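홈 | 동아리 소식 | 사용기 | 자료실 | 로그인

Stolta 시뮬레이터 한 학기 사용기: 문 여는 로봇 만들기
3월, Bevan Partington

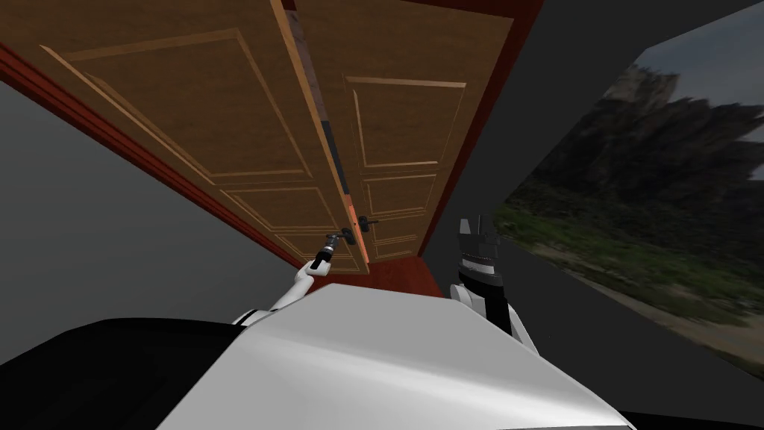

로봇 동아리 초보도 Stolta로 시작할 수 있을까요?
파이썬 반복문과 함수 정도만 알면 시작할 수 있습니다. 우리 팀 신입생 둘도 첫 모임 날 팔 관절을 움직이는 데까지 갔어요.

우리 동아리가 Ilgate 대회 준비로 고른 과제는 '양팔 로봇으로 여닫이문 열기'였습니다. 쉬워 보이죠? 저도 그랬습니다! 그런데 양문형 나무 문 앞에 로봇을 세워 놓고 보니 왼쪽 그리퍼로 손잡이를 잡는 것부터가 일이더라고요. 손가락이 금속 레버에 닿는 각도를 맞추느라 화요일 모임을 통째로 쓴 적도 있습니다 (그날 저녁은 컵라면).

제일 마음에 든 건 접촉 계산이에요. 작년에 쓰던 Abella는 손잡이를 쥐면 손가락이 레버를 뚫고 지나가기 일쑤였는데, Stolta에서는 닿으면 닿은 대로 멈춥니다. 이게 되니까 디버깅이 재미있어져요. 밤새 2000번쯤 돌려 놓고 아침에 실패 기록만 골라 보는 맛도 있고요. 손잡이 높이나 문 무게를 바꿔 가며 시험하는 메뉴도 찾기 쉬운 데 있습니다.

화면은 나무결이나 문틀 광택까지 꽤 그럴듯합니다. 반면 창밖 풍경은 흐릿하고 늘어져 보여요. 문 여는 데 지장은 없지만 발표 자료에 넣을 때는 좀 아쉬웠습니다. 로봇 시점 화면은 기울기에 익숙해지기까지 시간이 걸리니 외부 시점 창을 같이 띄워 두세요.

불편한 점도 적어 둡니다. 한글 설명서가 없고, 동아리방 노트북으로는 장면 하나 여는 데 90초가 걸립니다. 오른팔과 왼팔 좌표계가 따로 노는 것도 처음엔 헷갈려요. 우리는 Samura 변환 모듈을 붙여서 해결했는데 설정 파일은 자료실에 올려 두었습니다.

별점은 5점 만점에 4점. 다음 학기에도 계속 씁니다. 벌써 서랍 여는 과제를 하자는 얘기가 나오고 있어요!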